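Menu | Kitchen | Hall | Attic | Galleries | Write to us

Galleries > Kitchen > The plates that stayed

The Plates That Stayed

My aunt Dalva Assunção left behind 308 pieces of crockery and a note saying we should "share them nicely." We shared them the way families do, with stickers and some light sulking.

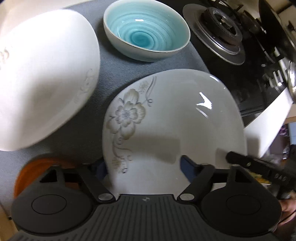 Stela Surdu, my cousin by marriage and the only one of us who labels her spices, wanted matching sets. I took whatever had no relatives left, and my cupboards now look like the last hour of a church sale.

The flower plate. Big beige and gray bloom on the left, tendrils wandering up to the rim, and a good deal of plain white for the toast. Carmela calls it gloomy. She has asked for it twice.

The turquoise bowl. White and sensible on the outside, all swirling rings on the inside, with a thin line at the rim. Soup looks terrible in it. I serve soup in it.

The large white bowl. It has a faint raised flower pattern that you mostly find with your thumb while drying. Too big for the shelf, too big for the other shelf. It lives by the stove and gets moved every time I want an egg.

The gray mat. Mine, bought in July after a saucer met the bare counter. The saucer was Maximiliano's favorite, so we don't discuss it at dinner.

Cups are next, once I find out who has the lids.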